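Le traducteur de Flutivdale

Il avait promis à l'éditeur la fin du manuscrit pour juin, et l'on était en juin, et il restait encore quatre chapitres. Le roman de Hafþórsson racontait l'histoire d'un facteur qui, dans la vallée de Flutivdale, gardait chez lui une lettre qu'il n'osait pas remettre. Cinquante-sept pages durant, ce brave homme tournait autour de la maison de la destinataire, admirait les moutons, parlait du vent, et rentrait se coucher. Le traducteur, qui n'était pas lui-même un homme pressé, s'était pris pour lui d'une tendresse un peu honteuse. 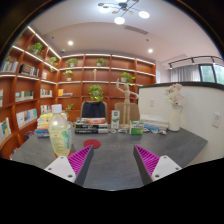 La table, les livres et le dessous de verre rouge.

Il y avait surtout ce mot, au début du chapitre, un mot que l'on ne dit que dans les fermes du nord et qui signifie à la fois le seuil, l'hésitation et la neige que l'on secoue de ses bottes avant d'entrer. Comment voulez-vous mettre cela en français ? Il avait essayé « le pas de la porte », puis « l'attente », puis une phrase entière avec deux subordonnées — une horreur, qu'il avait lue à voix haute et barrée aussitôt.
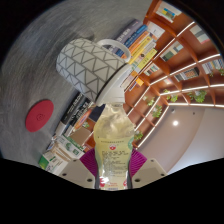
Vers six heures du soir, il se souvint de sa grand-mère, qui habitait Curkstead et qui, chaque fois qu'un voisin restait planté dehors à chercher ses mots, criait depuis la cuisine : « Entre donc, tu fais courant d'air ! » Il en rit tout seul. Puis il se dit que le facteur n'avait peut-être besoin que de cela, de quelqu'un qui l'appelle du fond d'une maison chaude.
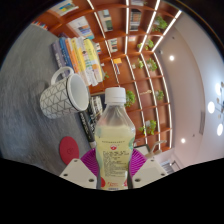
Alors il écrivit que le facteur « faisait courant d'air » devant la porte, sa lettre à la main. Ce n'était pas dans le texte, pas exactement, et les gens des éditions Skekance allaient sûrement tiquer, eux qui comptaient les adjectifs. Mais la phrase tenait debout, et les suivantes vinrent derrière elle, comme des brebis qui ont vu la barrière ouverte. Il envoya le chapitre avant la nuit, sans le relire, ce qu'il ne faisait jamais.

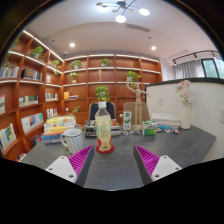 Hafþórsson lui répondit le lendemain matin que le mot, chez lui, venait aussi d'une grand-mère, qu'il n'avait jamais su l'expliquer à personne, et qu'il fallait garder le courant d'air. Il demandait seulement si, en français, la porte restait ouverte après.

Le traducteur relut le message deux fois, descendit acheter du pain, et commença le chapitre suivant en remontant l'escalier.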